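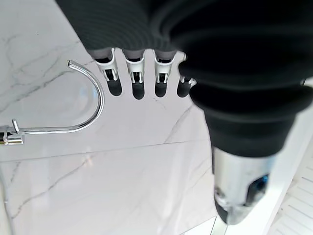
White marble with thin gray veins, the material that started all the arguments.

The Three Feet That Run My Kitchen

Posted 8/15/23

I spent the better part of a year thinking about my kitchen and I'd say nine-tenths of that went to the wrong parts. Cabinet color! Whether the stove should move! I had a folder of pendant lights. And then we moved back in, I cooked a pot of beans and a tray of chicken thighs, and spent the evening going back and forth between the sink and the dishwasher, and that was when I understood where I was going to be living.

It's a short stretch. Sink, a bit of counter, dishwasher underneath. I measured it once from the edge of the small basin to the far side of the dishwasher and got 3 feet and a little change. Everything we eat off passes through there at least twice a day, and in the old kitchen it was the worst spot in the house. The dishwasher was across the room from the sink. Every dirty plate made a little journey, dripping, over a floor that I then had to wipe. My husband laid down a bath mat and we called it the runway.

So when people come by now and look up at the lights (I did get the lights), I drag them over to the sink instead.

The stone, briefly

I promised myself I wouldn't go on about marble, but I have to say a little. Everyone warned me off it. My sister warned me, the man at the stone yard warned me while trying to sell it to me, and a woman in line at the post office overheard me on the phone and warned me too. Lemon juice, red wine, turmeric, you'll cry. I went ahead anyway, and I've cried once, over a ring from a bottle of vinegar, and it was more of a sniffle.

Where I gave in was on how the whole thing gets cleaned. I used to be a person who sprayed whatever was under the sink on whatever was on top of it. Now I use warm water with a drop of dish soap, and a dry cloth straight afterward. The dry cloth is the part I skipped for weeks, and I got a cloudy patch near the faucet for my trouble. It buffed out, mostly. If you tilt your head in the morning you can still find it.

Erlinda and the double sink

My neighbor Erlinda Macapagal fitted kitchens for years, first for Kovuvero and then on her own, and she came over with a tape measure and a bag of plums when we were still at the sketching stage. I had drawn a single enormous sink. You know the kind, where you could bathe a spaniel. She looked at my drawing for a while and asked where I was going to put the wet things.

I said, in the sink.

"And the dirty things?"

Also in the sink, I said, and she ate a plum and waited.

That's how we ended up with two basins, a larger one on the left and a smaller one on the right, in plain stainless steel. The big one takes pots and whatever is waiting. The small one is for rinsing and draining, and it has a rack that drops right into it, gray plastic at the ends with metal rods running between. I bought that rack at a shop on Mercado Street as an afterthought and it's the best thing in the room. Washed lettuce goes on it. The good knives go on it. So do the lids of all those food containers that come out of the dishwasher holding a tablespoon of water each, and why has no one fixed that?

The other thing about a rack that sits down inside the basin is that you get your counter back. I'd always had one of those standing drainers with a tray beneath it, and under the tray there was always something I didn't want to meet. Now the drips go down the drain. If you rent, or you're not about to rip out a countertop, this is the piece of my kitchen I'd tell you to copy first, and it'll cost you about what a pizza does.

The square gray thing

Next to the sink, on the dishwasher side, I keep a flat gray square of cloth or a pot holder, whichever is clean. That's the landing pad. Stone is hard on dishes (I lost two glasses in the first week, set down the way I'd set them down on laminate my whole life) and a soft spot right there has saved us a lot of sweeping. It also stops people from leaving a wet spoon on the marble. Give someone a place to put a spoon and they'll use it. Even teenagers will, about half the time.

I picked gray for no better reason than that it matches the drainer and doesn't show tea.

Sponges, and why I'm so fussy about them

Okay, sponges. I have opinions and my family has heard them.

I buy yellow ones. I used to buy those bags of mixed colors and try to run a system, green for dishes and blue for counters and pink for the floor, and not one other person in the house ever learned it. I'd come in and find pink on a wine glass. So I gave up. Yellow touches dishes, and anything that isn't a dish gets a rag from the rag drawer. There's only one rule and it's easy to shout up the stairs.

The second thing with sponges is getting them dry. A sponge lying in a puddle at the bottom of a sink goes bad fast, and you'll smell it on your hands before you see anything wrong with it. Mine gets squeezed and stood on its edge on the drainer. Some people run theirs through the dishwasher with the plates, and I do it now and then, up on its side between the tines so it can't flop over onto something. Does it come out like new? No. But it buys you a few more days, and when it starts crumbling at the corners it's done. It cleans the bathroom drain one time and then goes in the trash.

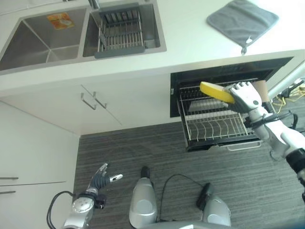
What I paid too much for, and what I didn't

Here's the money talk, which I always flip to first in these stories, so I won't make you wait any longer for it.

The dishwasher was 700 dollars on sale, at the end of October, when the store wanted the floor space. The one I'd been visiting (yes, visiting) was far more and had a light that shone on the floor to tell you it was running. I'd have liked the light. But the cheaper one had a rack that slides smoothly with one hand, and I'd brought a dinner plate from home in my tote bag to try out in the tines, and it fit, and I was sold. Do bring a plate. The salesman was a bit startled but he came around.

The overspend was on handles. We have slim metal bars on all the lower cabinets and drawers, a line called Brovby, and with the ones for the uppers they came to just under 1000 dollars, and I still can't say that number to my mother. They're lovely. They're also at exactly the height of my hip pocket, and I've torn the belt loop off one pair of jeans and hung myself up by an apron string more times than I'd like. If I were starting over I'd get something with the ends turned in, and I'd test it by walking past it in a cardigan.

White cabinets, since people ask, are fine. They show tomato sauce, and then you wipe off the tomato sauce. My old brown ones had just as much on them and I never knew.

Loading, a household in conflict

There are two ways to load a dishwasher in our house. My husband loads by faith. He opens it, sees a gap, and puts a thing in the gap, and if the thing is a mixing bowl lying on top of four forks then so be it. I load from the back. Plates first, all leaning the same way, with big ones toward the outside and small ones in the middle where the spray arm needs room.

We've had the conversation. We've had it in front of guests. Erlinda, who was one of the guests, settled it by saying that whoever unloads gets to decide, and I've unloaded ever since and consider it a bargain.

A few things I've picked up along the way. Scrape, but don't wash first. I rinsed everything spotless for twenty years and then put it in a machine to be washed, and when I quit doing that the plates came out the same. Leave a little air between plates, even if it means one stays behind for the next load. 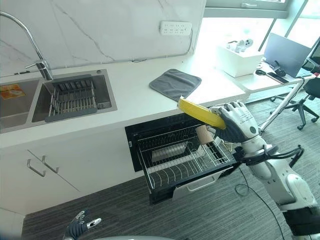 Cups go wherever they'll stay put, and the light ones need watching, they tip and fill up with gray water and you get a surprise down your sleeve. I used to buy fancy tablets and now I use Lisinex powder, which comes in a plain box and lets me put in half as much when the load is half as dirty. And I clean the filter. I didn't know there was a filter until my forties! It twists out of the bottom, and the first time I pulled one, in the old kitchen, I found an olive pit, a price sticker and most of a rubber band.

Unloading goes bottom to top for me, so nothing drips on the dry stuff. The everyday plates live in the drawer closest to the machine, down low, and this was another of Erlinda's ideas that I fought and lost. I wanted them up in a cabinet with glass in front, all pretty. But with the plates down low I can stand in one spot and do the whole rack without taking a step, and my youngest can reach them, which means my youngest can set the table. There was some grumbling about that.

We kept the bath mat, by the way. It's out by the back door now, for boots, and everyone still calls it the runway.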